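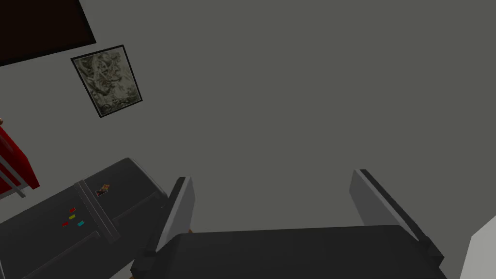

Last changed: April, 17:02

Patching and repainting a plain interior wall

Hairline cracks and nail holes

Scrape out loose material with the corner of a putty knife before filling. A crack narrower than the blade edge should be opened slightly so the filler has something to hold. Brush out the dust, dampen the edges and press the filler in across the crack, then draw the knife along it once. Leave it slightly proud. Most fillers shrink as they dry, and a deep hole needs 2 coats with full drying between them.

Sand with 120 grit on a block, then 180. Fingers follow the hollows and leave a dish that shows under side light. Hold a lamp flat to the wall and mark any ridges in pencil. Soft pencil only – ink bleeds through latex paint.

Priming

Bare filler soaks up paint faster than the wall around it and dries to a dull patch. Spot prime each repair and feather the primer a hand's width beyond it. Water stains and smoke need a stain-blocking primer, left overnight.

Matching gray

Grays are hard to match. A gray with a little green in it looks neutral in a north room and plainly green beside a white door frame. Paint a test card, let it dry, and check it against the wall in the morning and again under the evening lights. Sheen matters as much as color. A flat wall touched up with eggshell will show every spot.

If the original can is more than a few years old, repaint corner to corner. Ayman Obeidat, who painted the rental units at Flamcombe, kept a jar of each color with the room and date on the lid, and touch-ups from those jars blended well for two years or so.

Rolling

Use a 3/8 inch nap on smooth drywall. Cut in one wall at a time and roll into the wet edge. Finish with light strokes from ceiling to baseboard, all in the same direction. Do not go back over paint that has begun to set.

Wrap the roller in plastic between coats. Wash it out at the end of the day and stand it on end to dry.

See also: Removing old wallpaper paste; Storing leftover paint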